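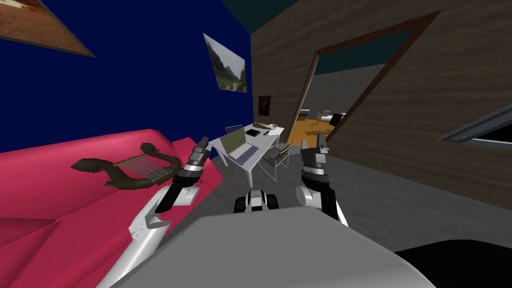

Gemechu Gebretsadik asked on the list whether you need to know scripting to take part. No, you don't — opening a model and placing a component is enough.

2 min read

Wollia is looking for testers for Ivow, a plug-in for parametric modeling. We have 68 places. 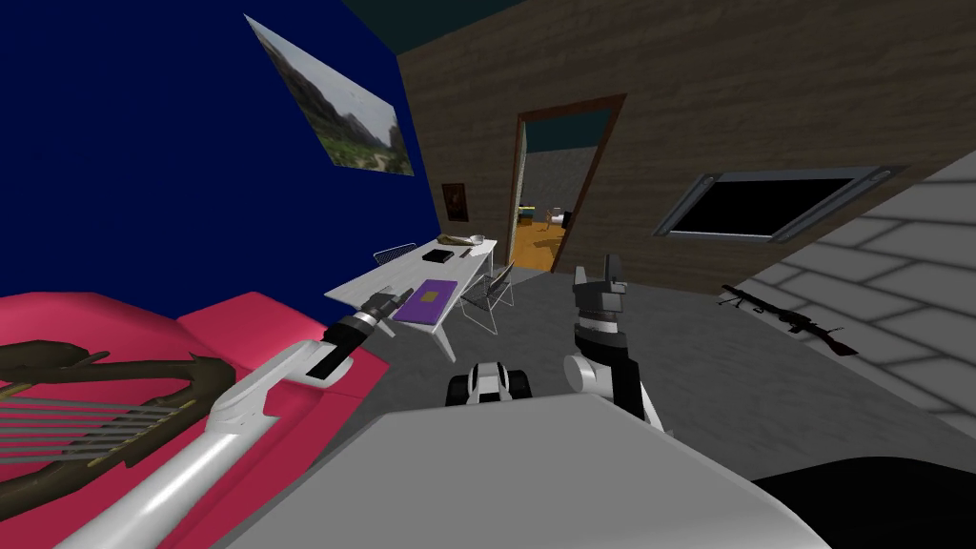 White table and pink couch, simulated room

You install the beta, work through three sample files and report any component that fails to load. Testing runs through June. Each tester gets $100. 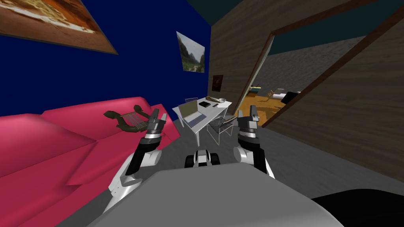
Simulated room with blue wall and wood-plank wall

To apply, write to Izzati Sembiring with your software version and operating system.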